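I promised a longer post on the sleeve work back in January, and then the sleeve work itself ate most of the year, so thank you for your patience (and to those of you who kept asking, thank you for that too!). We finally have a result I'm comfortable writing down. It's a modest one, but it changed the way I think about teaching a robot to handle laundry, and I've been dying to tell somebody outside our little office in Fistbridge.

The project is called Andstead, and it's meant to learn two-handed work with soft things from people doing it with grippers in their hands. You squeeze, you lift, you smooth, and the recording becomes training data. Towels went fine. Sweaters did not, and the trouble nearly always began at the cuff, with the rest of the sleeve trailing after it in whatever direction it pleased.

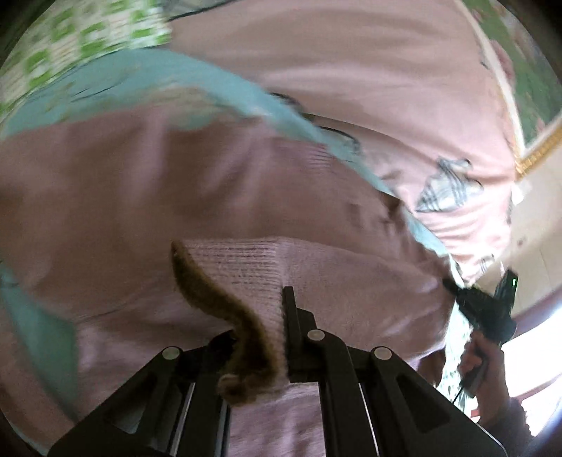
Corinne Baldry
November 22, 2019

A ribbed cuff is a lovely thing to get between the jaws once you've got it. It has some body, and those ridges give you an edge to aim at. The plain knit next to it is much less helpful, all soft folds that look like every other fold, and when pink fabric is sitting on more pink fabric I have trouble telling them apart myself.

For a long while our rule was that a good demonstration was a clean one. If you missed the cuff, or caught two layers when you wanted one, you threw that recording out and started over. I wrote that rule, so I get to complain about it. By spring we had a beautiful collection of people never making a mistake, and a policy that had no idea what to do after making one. It would miss, hover, and then carry on folding a sleeve it wasn't holding.

So we went back and stopped deleting. The new set has 788 demonstrations, and in 167 of them the person misses, opens the jaws, backs off a little and tries again from a different angle. We marked the moment of letting go and the moment of the next grasp, trained on everything in Londine (our training code, named after a bus stop, long story), and changed nothing else. Then we ran the old policy and the new one 100 times each on the same garments.

The new one won, and by enough that we checked the logs twice. It doesn't miss any less often, and that part surprised me. It simply recovers – it opens up, moves over, and has another go at the fabric.

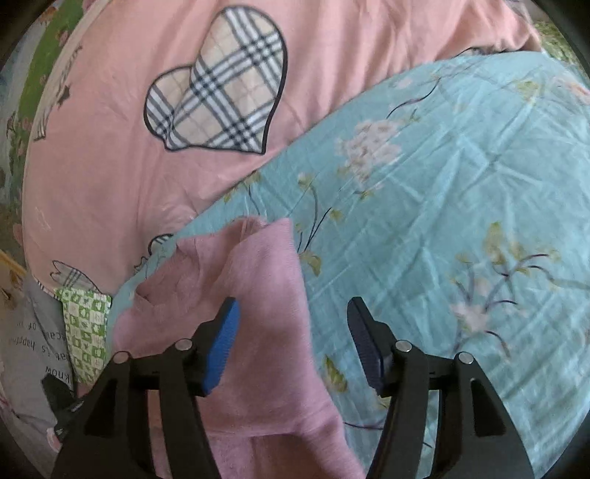
One reader of the draft wondered whether we were just teaching the robot to be clumsy, and said that if you feed it misses you should expect to get misses back. It's a fair worry and I lost some sleep over it. My best answer so far is that the labels matter. When we trained on the same recordings without marking the release, the policy did pick up some fumbling, and we saw it open its jaws in the middle of a perfectly good grasp.

I'd like to try this on the Figueiredo set next, which is all shirts with buttons, and I expect to be humbled. Marking the releases by hand is also slow, dull work, and I'm hoping the jaw width alone can do most of it for us. If you've tried something similar, please write and tell me how it went, even if it went badly.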